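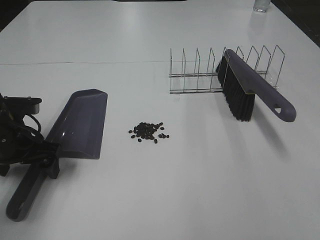 Damian Lüthi writes that his white worktop has gone dull in the one spot where he does all his chopping and rolling, and he wants to know if the shine can be brought back or if he should stop scrubbing before he makes it worse.

Stop scrubbing first. A dull patch on a glossy top is nearly always one of two things: a film of old cleaner and grease, or very fine scratches. The film comes off. The scratches don't, though they can be made less obvious.

To find out which you have, mix 2 teaspoons of dish soap into a quart of warm water. Wash the dull area with a soft cloth, rinse with a second cloth and plain water, then dry it right away with a towel. Do this up to four times. If the patch looks a little better each time, it was film. If nothing changes after the second wash, you're looking at wear.

Things that scratch

Powdered cleanser, the green side of a sponge, steel wool, and melamine foam pads. The foam feels soft but works like fine sandpaper. Unglazed rings on the bottom of mugs and crocks will do it too, and so will crumbs and sugar dragged under a mixing bowl. Wipe before you slide anything.

Yellow and brown stains

Turmeric, tea and mustard sit on the surface for a while before they set. Make a paste of baking soda and water about as thick as yogurt, lay it on the stain without rubbing, and cover it with plastic wrap. Leave it 9 minutes, then lift it off with a damp cloth. Repeat the next day if you need to. Don't leave bleach standing on a colored or patterned top.

Seams

Water is hardest on a top where two pieces meet. Dry the joint last, running a folded towel along it with one finger behind the cloth. Keep the kettle and the dish rack away from it. If the edges feel raised, the core has taken on water and no cleaner will flatten it - let it dry out for a week before you seal it. A thin bead of clear silicone, wiped level with a wet finger, will do.

Heat

Use a trivet even for a pan that has been off the burner for a while. Slow cookers and toaster ovens need one as well, on tops that are otherwise fine with a warm plate.

Polish

Skip furniture polish anywhere you handle food. It builds up, it smears, and you'll be back to the soap and water.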